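Storing and Sorting Books at Home: Working Notes for Novelists and Heavy Readers

Paperbacks

Mass-market romances are printed on groundwood paper with a glued spine. Both fail faster in heat. Keep shelves off exterior walls and out of direct sun, and leave a two-inch gap behind the row for air movement. Shelve upright, snug enough that no book leans. A leaning paperback takes a permanent set in the spine within one humid summer.

Thick volumes are the exception. A 756-page saga should lie flat, with no more than two others of the same trim size on top.

Drafts and notebooks

Journals with spiral bindings snag on each other. Store them spine up in a box, alternating wire left and wire right. Date the outside of each one in pencil on a paper label. Ink from felt markers bleeds through cheap covers.

Printed drafts go in flat document boxes. Remove rubber bands and metal clips first. Rubber bands harden and stick; clips rust. A folded strip of plain paper around each chapter does the same job.

For naming, use title, draft number and month, in that order: Nulimcombe, draft 6, June. Titles change, so keep one index card per box with every working title the book has had. The Wakley box here lists four.

The writing desk

Loose pens, page flags, glue sticks and correction tape belong in a divided tray. A shallow woven tray works if the bottom is tight enough to hold paper clips. Put long items in the long compartments and flags in the wide one. Empty it completely before resorting. 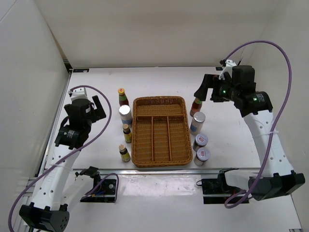

Woven tray with dividers, empty, with containers on both sides.

Vacuum woven trays with the brush attachment on low. Do not soak them.

Musty books

Seal the book in a lidded bin with an open dish of baking soda for 7 days. The dish must not touch the book. Check, replace the soda, and repeat once if needed. Visible mold is a separate problem: bag the book and keep it away from the shelf.

Signing copies

Use a pigment pen, sign on the title page, and leave the book open for around a minute before closing. Coated stock takes longer.

Next: Etova and Daher shelf brackets, load ratings compared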